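Clearing out kitchen stuff before the move. Doing this as a thread so I can find it later. 1/

The new place is 688 square feet and has two upper cabinets. One of those is going to be plates and pantry food. So the cups need to live out on the counter. 2/

I looked at the under-shelf hooks from Hostora first. They need a shelf thicker than the ones in the new kitchen, so they went back. Return took 30 days to post. 3/

Next up was a mug tree. Plain wood, round base, pegs coming off a center pole. 4/

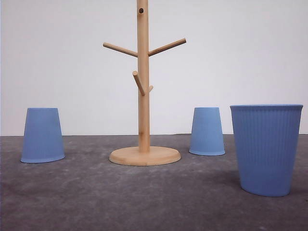
I like that the footprint is small. The base fits between the toaster and the wall and I still have room for a cutting board. It gets wiped with a damp cloth and that's all I do to it. 5/

There was a metal one from Fendel in the same store. It cost more and the arms were too close together for anything wide. 6/

Mugs with handles go on the pegs. Cups without handles go next to the stand, upside down, so dust stays out of them. I keep the blue ones for water and for the kids when they visit. 7/

If you put cups mouth down straight out of the sink, lay a dish towel under them first. Otherwise you get a ring of water sitting on the counter. 8/

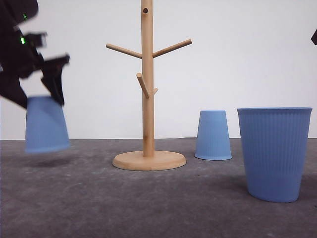

Mug tree and three of the blue cups.

Someone asked about the pegs. Load them evenly. If you hang two heavy mugs on the same side it can lean. Put the heavy ones low. 9/

For the move, pull any pegs that come out, put them in a sandwich bag and tape the bag to the base. Wrap the pole in a towel. Mine is going in the box with the dish rack. 10/

Movers are booked for December. Glasses and the spice drawer are next. Will add to this when those are done. 11/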